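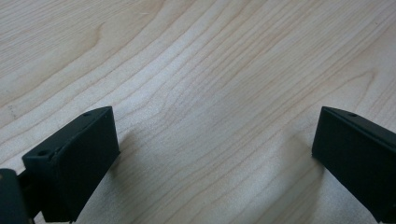 Vous exagérez, il ne pleut pas tant que ça à Rustesetti, m'écrit un lecteur à propos de mon billet de juillet, et de toute façon la côte est magnifique toute l'année. Sur la côte, je lui donne raison tout de suite. Jesta est une petite ville charmante, avec un port, des palmiers un peu déplumés et des gens qui déjeunent dehors à des dates indécentes. Mais Rustesetti, c'est 521 mètres plus haut, de l'autre côté de la première crête, et là je maintiens tout.

Le panneau de la petite station météo, à l'entrée du village, annonce 3 278 millimètres de pluie pour l'année précédente. Quelqu'un l'a écrit à la peinture, avec un soin qui m'a paru suspect. De la fierté, je pense. À Jesta on affiche le menu du jour, à Rustesetti on affiche les précipitations.

Le mécanisme, on me l'a expliqué deux fois, la seconde avec une serviette pliée en guise de montagne. L'air arrive de la mer, chargé comme un touriste au retour, il bute sur la pente, il monte, il refroidit, et il lâche tout sur le village. Derrière, il redescend sec et tiède, et dans la vallée suivante on cultive des amandiers en se plaignant de la sécheresse. Entre les deux il y a un col, un car qui passe quand il passe, et un tunnel. On entre dans le tunnel avec les essuie-glaces à fond, on en sort avec le pare-soleil baissé. Le chauffeur ne commente plus.

Je logeais à la pension Rawashdeh, que je recommande sans réserve à condition d'aimer la soupe. Le patron m'avait prévenu par téléphone que la saison sèche commençait en juillet. J'y suis donc allé en juillet. Sur place, j'ai compris que « saison sèche » désignait la période où la pluie s'interrompt pour le repas de midi. Mes chaussures de marche n'ont jamais séché, et mon guide de randonnée a pris le volume d'un annuaire. J'ai quand même fait le sentier des fougères, dans un brouillard tel que je ne peux rien vous dire des fougères - sauf qu'elles mouillent.

Cela dit, le dernier matin, le ciel s'est ouvert. On voyait la mer, les toits de Jesta, et même une traînée de neige sur le grand massif au nord, en plein été. J'ai regardé tout ça bêtement, mon bol de café à la main, jusqu'à l'arrivée du car. Je n'ai pas pris de photo, l'appareil était au fond du sac, dans un sachet de riz.

Pour ceux qui me demandent quand partir : au printemps, la côte est douce et la montagne impraticable. En été, la côte est bondée et la montagne trempée. L'automne est paraît-il superbe, mais la pension ferme deux semaines et personne n'a su me dire lesquelles. L'hiver, le col est fermé, ce qui règle la question.

J'écris ceci le mardi 30 novembre 2021, depuis Wurthorpe, où il fait gris depuis la Toussaint sans qu'il tombe une goutte. Un climat de salle d'attente. J'ai regardé les horaires du car de Rustesetti hier soir, juste pour voir. Ils n'ont pas été mis à jour.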